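About Drosmont

Hi, and welcome! I'm Emiliano, and I run Drosmont, a small home-help and house-styling outfit that started with me, a bucket and a borrowed station wagon. We tidy and reset living rooms, dining nooks, sunrooms and that odd spot by the back door where the mail piles up. We've been at it for 11 years now and I still get a bit of a thrill out of a clean table.

I should tell you how it began. My neighbour Apostolos Makris (now my business partner, and the better cook by a long way) was having his in-laws over for lunch and rang me in a flap at eight in the morning. He had a house full of furniture he liked and no idea where any of it should go. We spent 2 hours shoving a sofa back and forth, found a spot for the lamp, put some fruit out and called it done. His mother-in-law asked who his decorator was. I've been dining out on that ever since!

These days there are 16 of us, counting Davora on the phones, who'll be the first person you talk to if you ring. Most of our jobs are small ones. Someone's moving in, or the kids have moved out, or there's a birthday coming up and the lounge room has turned into a storage unit. We come over, have a cuppa, look at how you really use the place, and then get stuck in.

If we have a house style, it's this: keep the things people touch every day within reach, and keep the rest out of the way. I'm very fond of a round table. You can squeeze an extra person in, there are no corners to catch your hip on, and it sits beautifully on a round rug (grey is my favourite, speckled if you've got a dog). Glass tops divide the office. Apostolos says they're a nightmare for fingerprints and I say they make a small room feel twice the size, and you're welcome to pick a side.

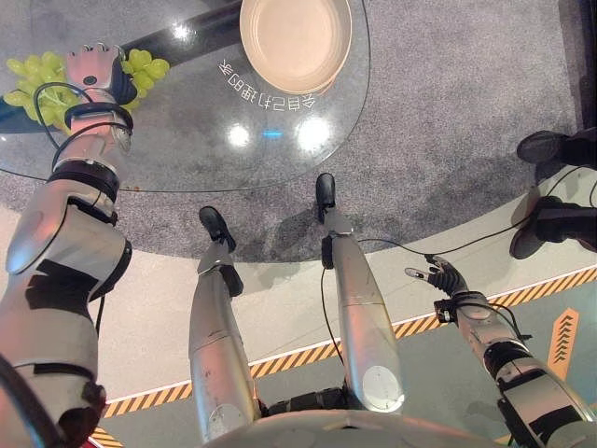 Then there's the fruit. I put grapes out in nearly every room we finish, always the pale green ones when I can get them, and a plain plate to go with them. It's a cheap trick but I love it. People wander past, pick one off, sit down, and suddenly they're using the room. You do end up with stems to clear and the occasional crumb from whatever else was going around, so a quick wipe at the end is part of every visit. For glass I use a barely damp cloth first and a dry one straight after, working from the middle out.

We keep our samples at the Zeletti Street studio: rugs, plates, cushions, a few chairs you can sit in for as long as you like. Lục looks after the colour side of things there and has far more patience with paint cards than I do. Drop in any time after ten in the morning, though January is quiet and we close for 2 weeks of it.

What does it cost? The first visit is free and there's no obligation to go any further. After that we charge by the half day, and we'll give you the price in writing before anyone picks up a cushion. We don't sell furniture, so you won't get a pitch for a new sofa from us. Quite often the best piece is already in your spare room under a pile of coats.

Give Davora a ring or send us a note through the contact page, and tell us which room is bugging you most. Photos are handy, mess and all.

Emiliano Nieto
Drosmont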